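We use cookies to remember your settings. Accept | Manage

How do you look after a robot hand?

Your hand mostly looks after itself. Cut it, it heals. Get it mucky, you wash it. A robot hand can't do any of that. Somebody has to do the looking after, usually before lunch.

The one at the Gachanja workshop is called Praltell. Shiny silver, lots of little joints. Irén Tóth looks after it. First job every morning: turn the power off. Then she waits for the light on the control box to go out. No light, no surprise squeezes!

Next, a wipe. Soft cloth, no fluff. Dust gets into the joints and the joints get sticky, same as your bike chain after a muddy ride. She does the big smooth bits first, then the fiddly bits near the fingers with a tiny brush. Takes ages. Worth it.

Then the fingertips. These are the grippy parts, so they wear out quickest, like the soles of your runners. Irén presses each one with her thumb. Too hard? Cracked? Off it comes. A new one pushes on and gets a little screw. The old ones go in a jar. There are 58 in the jar so far.
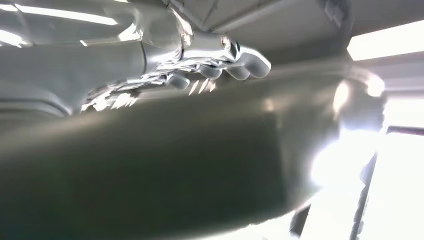 Stella Waweru read this page to her class and wrote in to say they had one big question, which was why the robot can't just clean its own hand. Good one. It could hold a cloth, maybe. But cleaning happens with the power off, and with the power off it can't move at all. A bit like trying to brush your teeth while your fast asleep.

OK, power back on. Everyone behind the yellow line. Now the hand has to do its streches. Open, close, open, close, 40 times, nice and slow. Irén listens. A soft hum is good. A click is bad. A click could mean a loose screw, or a cable rubbing inside.

After that it finds "home". Home is the spot every movement gets measured from, a bit like the zero on your ruler. If home is off by even the width of a pencil line, the fingers close in the wrong place. Goodbye, egg.

And yes, there's a real egg test. Pick up, hold, put down. Crack it and you go back to the settings and make the grip gentler.

Last bit, the logbook. Date, what got cleaned, what got swapped, any funny noises. The colour of the pen doesn't matter but Irén likes green. Big service is in October, when the whole hand comes apart on the bench and all the cables get checked.

More for curious kids
- What's inside a lift motor?
- Why do machines need oil?
- Gitau Makori's guide to nuts and bolts
- Make a cardboard hand with string tendons

Last updated: 24 September 2026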